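We spent a good part of 23 May 2019 fussing over the disassembly cell at Torkberg – mostly the tray, which has been through 13 versions and is finally one we're fond of.

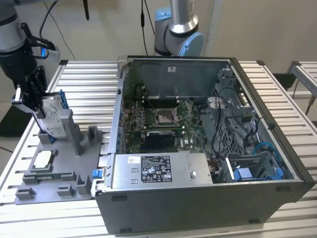 Hard drive at the upright slot, processor in its pocket.

Fermín Espinoza redrew the tall slot in February, and he still checks the posts for wear every morning, bless him. 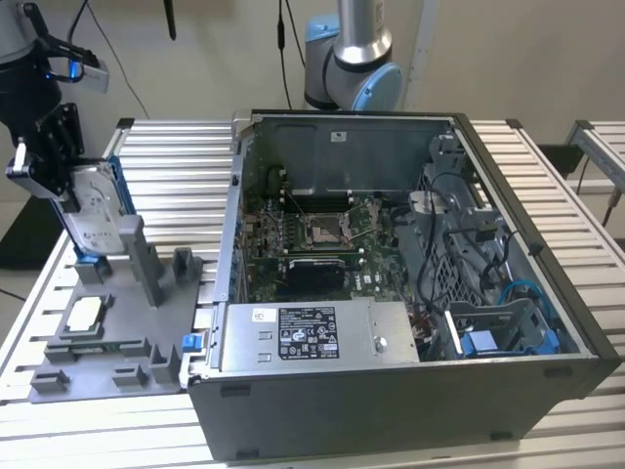
Torkberg Workshop – Cell Maintenance Team

Drive and blue caddy over the tray. We line the gripper up again after every 300 drives. 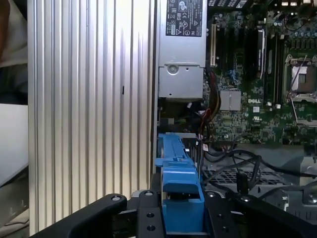 Yoshinori Tamura

Fingers down by the blue plastic part, with cables close by – go slowly here!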